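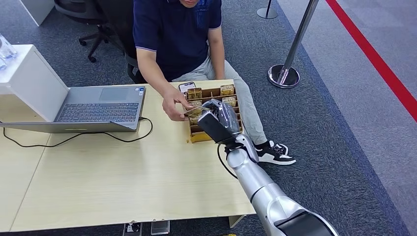
Bremum 桌面小袋分格摆放记录：说明与数据卡

分类：数据说明 / 室内整理 / 桌面收纳

Bremum 是一份表格数据，记录小袋物品在分格纸盒中的取放和位置变化，附带桌面布置与地面标线的登记。本文件说明表格的范围、字段、编码规则、已知问题和使用条件。当前版本于2022年3月23日星期三冻结，此后只修改说明文字，不修改数据行。

概述

主表共 771 行，每行对应一次取放：一个小袋离开某个格子，或进入某个格子。主表有 23 个字段，全部为纯文本或整数。附表两份，一份登记纸盒，一份登记房间布置。三份表用同一套编号互相关联，不依赖外部数据库。

数据在 Kedomton 的一间铺有地毯的房间内登记。登记内容限于桌面上的物品、纸盒的格子、桌椅与线缆的位置，以及地面胶带围出的区域。袋内装的是什么不在登记范围内，表中也没有重量、保质期、价格一类字段。

适用的用途包括：格位占用情况的统计，摆放顺序的复核，收纳规则的比较，表格录入程序的测试。不适用的用途包括：推算人员工作速度，评价某一包装的质量，估计库存总量。主表没有人员字段，同一批次可能由不同的人完成，行与行之间的时间间隔也不代表操作耗时。

文件构成

placements：主表，一行一次取放。
boxes：纸盒登记表，一行一个纸盒。
room：房间布置表，一行一次布置状态。
codes：代码对照表，列出颜色、朝向、状态的全部取值。
changes：修订记录，按版本倒序排列。

所有文件使用 UTF-8 编码，字段之间以制表符分隔，首行为字段名。空值写作空字符串，不写 NA，不写 0。日期字段只在 boxes 与 room 中出现，主表用批次号和批次内序号排序。

物品

小袋

小袋为扁平的金色包装，表面有光泽，正面印有颜色较深的内容。印刷文字未逐字录入。主表的 pack_id 是登记时赋予的编号，与包装上的任何印刷内容无关。编号写在登记单上，不写在袋子上，因此同一批次内外观相同的小袋只能靠格位的连续变化来追踪。追踪中断时，pack_id 留空，trace 字段记为 lost。

每批次登记的小袋上限为 50 个。超过上限的部分另起批次，批次号末尾加字母。

纸盒

纸盒为浅褐色硬纸板，内部由隔板分成网格状的小格，敞口朝上。一个格子在登记规则中只容纳一个小袋，小袋竖立放置。两个小袋挤在同一格时按冲突处理，见“编码规则”一节。

boxes 表登记每个纸盒的行数、列数、隔板是否完整以及启用和停用日期。隔板变形但未脱落的，condition 记为 bent；脱落的记为 open，相邻两格合并，合并后的格位沿用编号较小的一个。纸盒停用后编号不再分配给其他纸盒。

桌面

桌面为浅色木纹，由两块桌板拼接，拼缝在表中称为 seam。纸盒相对拼缝的位置分为左、右、跨缝三种。跨缝放置在规则中允许，但同一批次内不应改变，改变后需要新增一行 room 记录。

桌上同时存在的其他物品也登记在 room 中，常见的有笔记本电脑、电源线和手机。登记的粒度很粗，只写有无及所在的一侧，不写型号。线缆另有一个字段 cable_over，表示线缆是否压过纸盒的边沿，取值为 yes、no 或空。

登记步骤

批次开始前，先把纸盒放到位，核对列数和行数，再填写 room 表的一行。纸盒的首列对应坐标 A，首行对应坐标 1。方位以桌子一侧的固定观察位为准，坐在桌后的人看到的左右与表中的左右相反。录入时不做换算。

每次取放按以下顺序填写：批次号、批次内序号、纸盒编号、动作、起始格位、目标格位、朝向、状态。动作只有三种，put 为放入，take 为取出，shift 为同盒内换格。从一个纸盒移到另一个纸盒时写成两行，先 take 后 put，两行的 link 字段填写同一个值。

小袋被拿在手中、尚未进入格子时不产生记录。小袋碰到隔板后又被抬起，也不产生记录。只有小袋在格内或桌面上停住，才填写一行。

批次结束时做一次全盒核对，把每个格子的占用状态写入 check 字段。核对与流水不一致时，两者都保留，mismatch 记为 1。
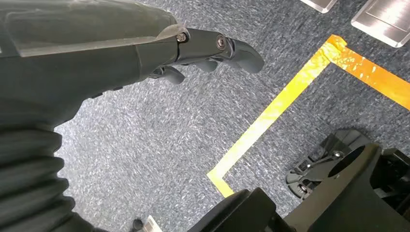
地面与标线

地毯为蓝灰色，带浅色细点，短绒。地面贴有黄色胶带，围出带折角的轮廓。胶带在 room 表中以 zone 表示，登记其编号、是否完整、最近一次重贴的日期。没有登记胶带的宽度和总长。

zone 用于固定观察位以及桌子相对地面的位置。桌腿与胶带的相对关系发生变化时，需要新增一行 room 记录，并填写 moved_item。椅子不受此限制，椅子移动不登记。

胶带翘边的处理方式如下：翘起但位置未变，tape 记为 lift；有一段缺失，记为 gap；整段更换，记为 new，同时填写日期。更换后的胶带即使贴在原位也使用新编号。版本 2 之前的记录没有执行这一条，见“已知问题”。

落到地毯上的小袋按掉落处理。目标格位写 FLOOR，状态写 drop。捡起后放回纸盒时另写一行，起始格位写 FLOOR，动作写 put。捡起后没有放回的，不补写第二行，核对时按缺失处理。

字段说明

以下列出主表的 23 个字段，顺序与文件一致。

batch：批次号，文本。
seq：批次内序号，从 1 开始的整数，不跳号。
box_id：纸盒编号，对应 boxes 表。
room_id：布置状态编号，对应 room 表。
pack_id：小袋编号，可空。
action：put、take、shift。
from_cell：起始格位，或 TABLE、FLOOR。
to_cell：目标格位，或 TABLE、FLOOR、HAND。
face：正面朝向，取值见 codes。
upright：是否竖立，1 或 0。
color：颜色代码。
state：正常、掉落、冲突、未知。
link：跨盒移动的关联值，可空。
occupied_before：动作前目标格是否已占用。
occupied_after：动作后起始格是否仍占用。
neighbor_l：左邻格占用状态。
neighbor_r：右邻格占用状态。
check：批次末核对值。
mismatch：流水与核对是否不一致，1 或 0。
trace：追踪状态，ok 或 lost。
entry_rev：录入修订次数。
source_line：原始登记单行号。
note：备注，自由文本。

其中 neighbor_l 与 neighbor_r 由 Grinden 录入脚本根据前序记录计算，人工不填写。边缘格没有邻格的一侧写 X，与空值含义不同。空值表示前序记录不足，无法计算。

编码规则

格位写作字母加数字，例如 B2。字母表示列，从左到右；数字表示行，从靠近观察位的一侧向远处递增。不使用小写字母，不在字母和数字之间加空格。TABLE 表示纸盒以外的桌面，不再细分位置。

HAND 只在 take 之后、批次结束之前小袋仍未放下的情况下使用。该情况下 check 留空，mismatch 记为 0。

朝向按小袋印有深色内容的一面判断。朝观察位写 N，背向写 F，侧向写 S。被隔板或前排小袋遮住、无法判断的写 U。不得根据相邻小袋的朝向推断。登记人认为“多半是 N”时也写 U。

upright 的判断以小袋长边与格底的关系为准。小袋靠在隔板上仍算竖立。平躺在格内或横搭在隔板上的记为 0。横搭时目标格位填写袋子重心所在的一格，重心难以判断的填写列字母较小的一格，并在 note 中写“横搭”。

冲突指一格出现两个小袋。第二个小袋进入时，state 写 conflict，occupied_before 写 1。冲突解除后，前一行不改动。统计格位占用率时应按格计数，按小袋计数会得到大于 100% 的结果。

color 字段在现有版本中大部分取值为 gold。保留该字段是为了与旧登记单兼容，codes 表中列出的其他颜色代码不代表这些颜色都在主表中出现。

质量检查

每次生成发布文件前运行下列检查。

序号检查：同一 batch 内 seq 连续，无重复。
引用检查：box_id 与 room_id 均能在附表中找到。
格位检查：from_cell 与 to_cell 不超出该纸盒的行列范围。
占用检查：take 的起始格在前序记录中应为占用。
关联检查：非空 link 必须恰好出现两次，且一行为 take，一行为 put。
取值检查：所有代码字段的取值均在 codes 中。

序号、引用、格位和取值四项为硬性检查，不通过则停止生成。占用检查和关联检查只输出警告，警告行保留在主表中，由使用者决定是否剔除。剔除时应按整个批次剔除，单独删去一行会使后续的邻格字段失效。

人工复核抽取 100 行，由未参与该批次录入的人对照登记单重新填写 from_cell、to_cell、face 和 upright。复核结果写在 changes 中，不覆盖主表。复核中分歧集中在 face，主要是 U 与 N 之间的取舍，from_cell 与 to_cell 的分歧出现在横搭的情况下。 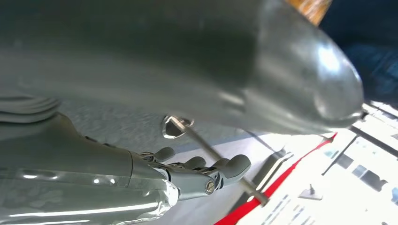
一位使用者在反馈中提出，TABLE 不细分位置，会丢掉小袋放在纸盒左侧还是右侧的信息，而这一信息对比较取放顺序有用；他建议以拼缝为界，把 TABLE 拆成两个取值，并询问旧批次能否补录。

该建议已记入待办，未在当前版本执行。旧登记单上没有桌面左右的记载，补录没有依据。后续版本若拆分，将使用 TABLE_L 与 TABLE_R，旧批次保留 TABLE，三个值并存。读取程序应按前缀匹配，不应假定取值只有一个。

同一反馈还问到，小袋短暂放在桌面上再入格，是否应当合并为一行。现行规则不合并。停在桌面写一行，再入格写一行，两行的 pack_id 相同，link 不填。需要合并的使用者可在读取后自行处理，条件是两行的 seq 相邻、前一行 to_cell 为 TABLE、后一行 from_cell 为 TABLE。

版本差异

版本 1 只有主表，没有 room 表，桌面布置写在 note 里，格式不统一。版本 2 拆出 room 表，原 note 中能识别的布置信息已迁移，不能识别的原样保留。版本 3 增加 neighbor_l、neighbor_r 和 trace 三个字段，并把 upright 从文本改为整数。

跨版本合并时以版本 3 的字段名为准。版本 1 中的 stand 对应 upright，yes 对应 1，no 对应 0，half 没有对应值，已逐行回查登记单后改写。回查不到的留空。版本 1 的格位以数字表示列、字母表示行，与现行写法相反，合并前必须转换，转换脚本随 Grinden 一并提供。

room_id 在版本 2 与版本 3 之间重新编号，对照关系在 changes 末尾。不要用日期去匹配 room 记录，同一天可能有多次布置变化，日期字段没有时刻。
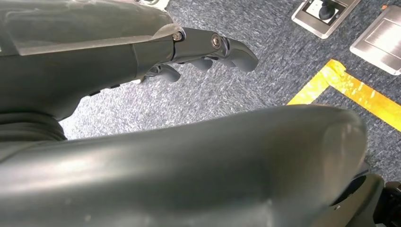 boxes 表在三个版本之间只增加行，没有改动过旧编号，可以直接按 box_id 合并。condition 字段的取值在版本 3 中由四种减为三种，原来的 soft 并入 bent。仍需区分二者的，应使用版本 2 的 boxes 表，并注意其中没有后来启用的纸盒。

已知问题

早期批次更换地面胶带后沿用了旧编号，room 表中同一个 zone 编号可能对应先后两段胶带。已确认的行在 note 中标有“重贴”，未确认的没有标记。

后排格位的 face 取值为 U 的比例高于前排。原因包括隔板遮挡和前排小袋遮挡，两种原因在表中没有分开。比较前后排朝向时，应先排除 U。

部分 source_line 指向已重新誊写的登记单，行号与原单不一致。重新誊写的批次号在 changes 中列出。

cable_over 在版本 2 中默认写 no，版本 3 改为默认空值，但旧行没有回改。版本 2 的 no 因此包含“未查看”的情况，不能当作确认值使用。

note 字段中混有全角和半角标点，检索时应先统一。个别备注使用了 Hegedűs 登记单上的缩写，例如“横”“掉”“隔弯”，含义分别为横搭、掉落、隔板弯曲。其他缩写未整理。

读取注意

字段名中的下划线在部分表格软件里会触发自动格式，导入时应关闭自动转换。含带重音字母的名称请保持 UTF-8，转成本地编码后再保存会损坏 Hegedűs 一词，引用检查随之报错。格位值 E1 一类的内容可能与前后数字拼接后被识别为科学计数，应强制按文本读取。

主表按 batch、seq 排序后再计算占用状态。batch 为文本，带字母后缀的批次应排在无后缀的同号批次之后。seq 为整数，按文本排序会把 10 排到 2 前面。

使用条件与引用

表格与说明可用于内部研究、教学和程序测试，可修改，可再分发，再分发时须保留本文件和 changes。改动过格位或朝向取值的版本须更换名称，不得继续使用 Bremum 作为文件名前缀。

引用时写明名称和版本号，格式为：Bremum 桌面小袋分格摆放记录，版本 3，Kedomton。只使用附表的，在版本号后注明附表名。

问题反馈请给出版本号、文件名、batch 和 seq。仅给出表格软件行号的反馈无法定位。涉及登记单内容的更正需同时给出 source_line，核对后在下一版本的 changes 中列出处理结果。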